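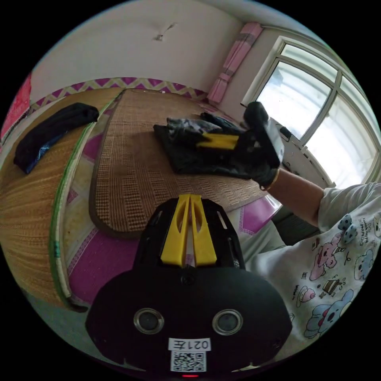
Progress report to Wallin: upkeep of the hand-held gripper pairs, Zilomberg site
Reporting month: July
Prepared by Jamshid Daneshvar, Relter

This site uses cookies to measure traffic. Accept all | Manage settings

1. Status

All 7 gripper pairs under the Kanton work package were in service at month end. One pair was out of use for part of the month with a worn finger pivot and came back after the pivot pin and both bushings were replaced. No pair was returned to the bench for an electrical fault.

The month's target was 3000 accepted recordings of bedding and clothing tasks. The target was met. A further 590 recordings were rejected at the first check, most of them for the finger zero fault described in section 3.

2. Setup procedure

The setup sequence was rewritten and is now the same for both hands. The operator fits the fingers, closes them by hand until the tips meet, and stores that position as zero. The fingers are then opened to the stop and the reading is compared with the value on the service card. A difference of more than one step on the scale means the pair is not issued.

Left and right units are matched by the number on the housing label and by the QR code below it. The left unit carries the character 左 after its number. In June two left units were logged under each other's numbers after a label was read upside down, so operators now scan the code and enter the number by hand as well. The software refuses the session if the two do not agree. There were no mismatches in July.

Lenses are wiped with a dry cloth before each session. Alcohol wipes were withdrawn - they left a film on the outer glass that showed up as haze against a bright window.

3. Faults and repairs

Finger zero drift. This was the main cause of rejected recordings. The finger screws loosen under repeated light closing on cloth, and the stored zero moves with them. Thread-locking compound was applied to all finger screws in the second week. Zero is now checked at the start of a session and again at the midday break.

Lint in the finger guides. Work on blankets and knitwear sheds fiber into the guides, and closing becomes uneven. The guides are brushed out at the end of each day. Compressed air was tried and dropped, as it pushed fiber further into the housing.

Worn pivot. The failed pair had the longest running time of the set. The remaining pairs were opened and measured, and wear was within limits on all of them. Pivot pins will be changed at every 400 hours of use from now on, where previously they were changed on failure.

Yellow fingers. One slotted finger cracked at the root after a drop onto a tile floor. It was replaced from stock and the pair was zeroed again. The printed spares from the second supplier fit without filing, but their screw holes are slightly tight and have to be cleared with a hand drill first.

4. Operator handling

Operators were asked to set the fingers down flat on folded cloth before closing. Closing at a steep angle drags the tips and loads one side of the pivot. A short session on this was held on a Tuesday and will be repeated for new staff.

5. Spares and spending

Spending on parts was within the monthly line. Finger stock is adequate. Bushings are low - the order has been placed, and delivery is expected before the next pin change falls due. No change to the budget is requested.

6. Next month

- Complete the pin change on the two pairs with the highest hours.
- Move the service cards into the session software, so that the open-stop value is compared without manual reading.
- Test a stiffer guide brush on one pair.
- Send Wallin the wear measurements for all pairs with the August report.

0 comments | 2 shares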